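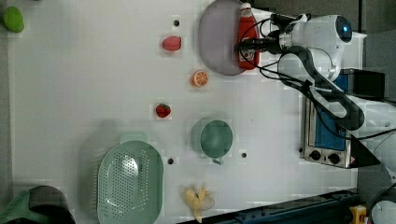

Skemambridge, 1월

Grenis 식탁 물건 모음 데이터 카드

개요

Grenis는 식탁 위에 놓이는 음식 모형, 그릇, 양념병, 소형 가전의 배치를 사진과 짧은 글로 기록한 모음이다. 한 항목은 사진 한 장, 물건 목록, 배치 메모로 이루어진다. 현재 판에는 336개 항목이 있으며, 그중 283개는 배치 메모까지 검수를 마쳤다. 나머지는 물건 목록만 확정되었고 메모는 초안 상태다.

식탁 정리, 상차림, 주방 물건의 이름 붙이기를 다루는 작업에 쓸 수 있도록 만들었다. 요리법이나 영양 정보는 들어 있지 않다.

배포 파일

items.csv: 물건 이름, 분류, 색, 비고
layouts.csv: 항목 번호와 그 항목에 나오는 물건의 연결표
notes: 항목별 배치 메모. 한 항목에 텍스트 파일 하나
photos: 항목별 사진
changes.txt: 판별 변경 내역

CSV는 모두 UTF-8이고 구분자는 쉼표다. 메모 안에 쉼표가 자주 나오므로 메모는 CSV에 넣지 않고 따로 두었다. 엑셀에서 items.csv를 열 때 한글이 깨지면 가져오기 메뉴에서 인코딩을 직접 지정한다.

물건 분류

분류는 다섯 가지다.

그릇: 접시, 대접, 컵, 쟁반. 접시는 지름과 관계없이 모두 접시로 적는다. 깊이가 있어 국물을 담을 수 있으면 대접으로 적는다.

양념병: 케첩, 머스터드, 간장, 소금통, 후추통. 병 모양이 비슷해도 라벨이나 색으로 내용이 분명하면 내용 이름을 쓴다. 라벨 글자를 읽을 수 없을 때는 상표 칸을 비운다. 추측으로 채운 상표는 검수에서 지운다.

음식: 과일, 채소, 빵, 포장 식품. 진짜와 모형을 구별하지 않는다. 구별이 필요한 사용자는 비고 칸의 '모형' 표시를 참고하되, 이 표시는 준비 단계에서 확인된 물건에만 붙어 있다. 종류를 알 수 없는 것은 '과일류'처럼 윗단계 이름으로 남긴다.

소형 가전: 오븐 토스터, 전기 주전자, 저울. 다이얼과 손잡이는 물건으로 따로 세지 않고 가전의 부분으로 본다. 문이 열려 있는지는 배치 메모에 적는다.

기타: 행주, 집게, 도마, 뚜껑. 병에 끼워진 뚜껑은 병의 일부이고, 떨어져 있는 뚜껑만 기타에 넣는다.

색 이름

색은 일상에서 쓰는 말로 적었다. 빨강, 흰색, 은색, 검정처럼 뜻이 갈리지 않는 색은 한 단어로 끝낸다. 첫머리 사진의 접시와 같은 색은 작업자마다 보라, 회색, 연보라로 다르게 적어서, 지금은 '회보라'로 통일했다. 케첩병은 몸통이 빨강, 뚜껑이 흰색이므로 색 칸에 '빨강/흰색' 순서로 적는다. 오븐 토스터는 '은색/검정'이다. 먼저 적힌 색이 대표색이다.

조명에 따라 회보라 접시가 갈색에 가깝게 보이는 항목이 있다. 이 경우에도 색 이름은 바꾸지 않고 메모에 '어둡게 보임'이라고 적었다.

배치 메모 쓰는 법

메모는 두 문장에서 다섯 문장 사이다. 위치는 사진을 보는 사람 기준으로 왼쪽, 오른쪽, 위, 아래를 쓴다. '앞'과 '뒤'는 가려진 관계에만 쓴다. 예를 들어 병이 접시 일부를 가리면 '케첩병이 접시 앞에 있음'으로 적고, 접시에 닿아 있다고는 적지 않는다. 한 장으로는 병과 접시 사이의 높이 차를 재기 어렵다.

물건 방향도 적는다. 병은 뚜껑 쪽이 향하는 방향을 기준으로 하고, 가전은 앞면이 향하는 방향을 기준으로 한다. 접시와 대접처럼 둥근 그릇은 방향 칸이 비어 있다.

메모 보기

접시: 회보라, 둥글고 넓적함. 위쪽.
케첩병: 빨강, 흰 뚜껑이 위를 향함. 접시 오른쪽 부분을 가림.
오븐 토스터: 은색과 검정, 오른쪽. 앞면이 왼쪽을 향하고 둥근 검정 손잡이가 나란히 달림.
과일류: 작은 것, 접시 왼쪽. 종류 미기재.

식탁

식탁 상판은 항목마다 다르다. 희고 매끈한 상판이 많고, 나뭇결 무늬 상판과 체크무늬 식탁보를 깐 항목도 있다. 상판은 물건 목록에 넣지 않으며 layouts.csv의 surface 칸에 따로 적는다. 흰 상판에서는 흰 그릇의 테두리가 잘 드러나지 않아 그릇 종류가 '미상'으로 남은 항목이 섞여 있다.

준비와 정리 순서

물건은 Costier 상자에 분류별로 보관한다. 상차림을 시작할 때 큰 그릇과 가전을 먼저 놓고, 양념병과 음식은 나중에 놓는다. 정리할 때는 반대로 한다. 양념병은 뚜껑이 닫혔는지 보고 세워서 넣는다. 과일 모형은 천 주머니에 담고, 오븐 토스터는 전선을 감아 선반 맨 아래 칸에 둔다. 접시 사이에는 종이를 한 장씩 끼운다.

빠진 물건이 있으면 items.csv의 비고에 '분실'이라고 쓰고 줄은 지우지 않는다. 줄을 지우면 예전 항목과 연결이 끊긴다.

버전

현재 판은 2판이다. 1판에서는 양념병과 음식이 한 분류였다. 2판에서 둘을 나누고 색 이름을 정리했으며, 항목 번호는 1000번부터 다시 매겼다. 1판 번호는 layouts.csv의 old_id 칸에 남아 있다. 1판 메모에 있던 '소스병'은 전부 내용 이름으로 바꾸었으나, 내용을 알 수 없는 병은 그대로 두었다.

Fehr 목록과의 관계

물건 이름은 Fehr 주방 용어 목록을 바탕으로 했다. Fehr에서는 오븐 토스터와 토스터를 같은 이름으로 묶지만 Grenis에서는 나누었다. 두 목록을 합쳐 쓸 때는 items.csv의 fehr_name 칸을 기준으로 맞추면 된다. 대응하는 이름이 없는 물건은 이 칸이 비어 있다.

알려진 문제

같은 접시가 항목에 따라 '큰 접시'와 '접시'로 다르게 적힌 경우가 남아 있다. 3판에서 '접시'로 합칠 예정이다.

일부가 가려진 물건은 보이는 부분만으로 이름을 정했다. 가려진 쪽의 모양이나 개수는 메모에 없다.

음식 분류가 과일 쪽으로 치우쳐 있다. 빵과 포장 식품은 적고, 국물 있는 음식은 한 번도 나오지 않는다. 수저류도 드물어서 상차림 전체를 배우는 용도로는 부족하다.

이용 조건

연구와 교육 목적으로 쓸 수 있다. 사진을 다시 배포할 때는 Grenis라는 이름과 판 번호를 함께 적는다. 라벨이나 색 이름의 오류는 항목 번호와 고칠 내용을 적어 저장소의 이슈란에 올리면 다음 판에 반영한다.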